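Akinola puts its two-arm bench kit on sale
2018-01-02

I've been waiting on this one for months, so forgive me if I gush a little! Akinola has finally opened orders for the Comereo, its two-arm kit for small repair and packing shops, and I got to spend a morning with one at the Lukaslow showroom before the holidays.

You get a pair of arms with grippers, the table they work over, and the Sastar software that runs the whole thing (a license for the first year is included, after that you pay). The job I kept going back to was headphones. Big over-ear ones, with a cable, which is a nasty thing to hand to any machine because the cable never sits the same way twice.
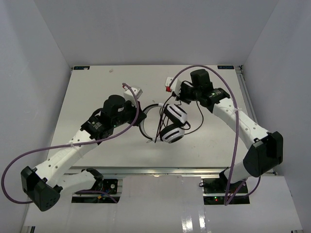 Can you buy just one arm and add the second later?

Akinola sells the kit only as a pair for now, and a single-arm version is planned for April.

I asked about speed too, and the folks there were pretty open that a person with quick hands will still beat it. What they're selling is patience. The spec sheet promises 16 hours of work between checks, and Akinola says its own test unit got through 616 handling jobs with 92 of them needing a person to step in. I'd like to see that second number come down, but I've watched pricier setups do worse with cables.

My one real gripe is the setup software. It took me three tries to save a new task, and the menus are tiny (bring your reading glasses). Lukaslow says an update is coming and I'll believe it when I've clicked through it.

The first batch is 2000 kits, with shops that signed up early getting theirs first. Lukaslow is taking demo bookings at the front desk and through its website.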